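About Plostar

Plostar makes and refinishes table tops and work surfaces for offices, school libraries, reading rooms and small laboratories. The company works from a single building in Prercombe with 28 employees, split between the veneer room, the press, the finishing line and the office. We sell tops on their own, tops with bases, and a refinishing service for surfaces already in use.

Most of our output is pale wood with a clear finish. We do supply stained and painted tops on request, and the price list covers them, but the drying equipment and the inspection lighting were set up for clear work.

History

The business began as a repair shop under the name Tanner Surfaces, taking in scratched and water-marked desks from local schools. Jacinto Camacho joined as a finisher and took over the shop when the previous owner retired. He dropped the repair of chairs and upholstered pieces, bought the first press and changed the name to Plostar. The Tanner name is still used for our heavy bench line, and older invoices and spare-part labels carry it.

The move to Prercombe gave us a loading dock and a separate finishing room with its own air supply. Before that, sanding and coating shared a space and coating could only be done after sanding had stopped for the day. The two departments now run side by side, and a standard order no longer waits overnight between them.

How we select the wood

Veneer is bought by the bundle and kept in the order in which it was cut. When a bundle comes in, the sheets are laid out under flat white light and graded for color, grain direction and figure. Straight grain goes to tops that will be joined end to end, where a change of pattern at the seam would show. Sheets with loops, waves or cathedral figure are set aside for single tops, where the pattern can run without a break.

Customers sometimes ask for a sample before ordering and then find that the delivered top has a different pattern. A sample shows color and sheen. It cannot show figure, which changes across a sheet and from one log to the next. For orders where the pattern matters, we send photographs of the actual sheets before pressing, and the customer approves them by sheet number. Approval adds two working days to the schedule.

Pale wood also changes under light. Blond surfaces turn warmer during the first months of use, and anything left in one position will leave a lighter patch. We advise moving desk pads and monitor stands now and then during that period.

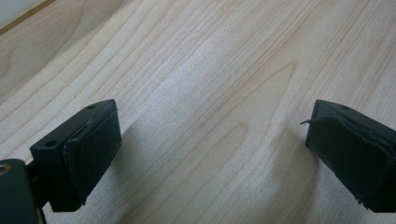
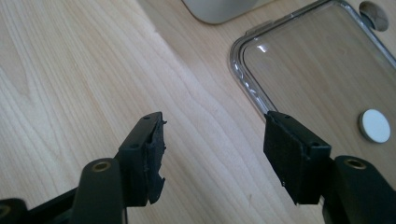 Fine, wavy grain on light wood.

Construction

Our standard top is a veneered panel with the same thickness of veneer on both faces. The underside is usually a plainer grade, but it is never left off. A panel veneered on one side only will take up moisture unevenly and bow. Edges are lipped in solid wood before the face veneer is applied on the Grument line, and after it on all other lines. The Grument method hides the joint from above; the other method gives a tougher corner and is easier to repair.

The current lines are as follows.

Grument – desk and table tops for offices and reading rooms. Fine edge profile, clear matte finish, single-sheet or matched veneer.

Tanner – bench tops for workshops and teaching rooms. Thicker core, wider lipping, additional finish coats. Supplied with or without pre-drilled fixings.

Plostar Custom – any size that fits the press, cut to a drawing or a template. Curved and notched edges are priced separately.

Each top has a number stamped on the underside. The number identifies the veneer bundle, the pressing date and the finish batch. Please have it ready when ordering a matching piece or asking about a repair.

Finish and inspection

Clear tops receive 4 coats, with sanding between coats. The last coat is matte as standard, and satin is available at no extra charge. We stopped offering high gloss on tops wider than a single sheet, as the rate of rework was too high.

Inspection takes place twice. The first check is made from directly overhead, looking for dust, sanding marks and gaps in the joints. The second is made with a low light from one side, which brings up ridges and hollows that overhead light does not. The inspector turns the top and repeats the check along the other axis. Tops that fail go back to sanding with the fault marked in chalk. Last year the finishing room passed 1,228 tops, counting refinished pieces.

Refinishing

Veneered tops can be refinished, within limits. There is enough thickness for light sanding, and most rings, haze and shallow scratches will come out. Deep gouges and burns usually go through the face, and in those cases we offer a patch or a new face veneer. A patch will be visible. We match grain direction and color as closely as stock allows, but the figure will not continue across it.

Refinishing is booked in batches. The summer batch closes to new school orders in July, and late requests are placed in the following batch. Customers who cannot be without their tables may hire plain tops from us for the duration. Hire tops are supplied in two sizes only and do not fit bases with a recessed frame.

Care

Dust with a dry cotton cloth. For marks, use a damp cloth with a small amount of mild soap, then dry along the grain. Do not use furniture polish containing silicone – it prevents new finish from bonding and may rule out later refinishing. Soft plastics can soften or mark a clear coat after long contact, so rubber feet and similar items should have felt or cork underneath. Keep tops away from direct heat, and allow a new top to stand for a week before placing heavy equipment on it.

Working with us

Orders are quoted from a drawing or a list of sizes. We do not quote from photographs, although photographs are useful for refinishing inquiries and for identifying an older top whose stamp is no longer readable. Dimensions should be given in inches, with the grain direction marked by an arrow. If no arrow is given, the grain runs along the longer side.

Customers may visit the veneer room by appointment to choose sheets in person. Visits are held on Friday mornings, when the press is stopped for cleaning. Closed shoes are required on the shop floor. The finishing room is not open to visitors, but finished samples of every line are kept in the front office together with the edge profiles and the stain chart.

Collection is from the loading dock at the rear of the building. Drivers should bring blankets and tie-downs, as we wrap tops for protection against dust and scuffing and do not crate them unless a crate has been ordered.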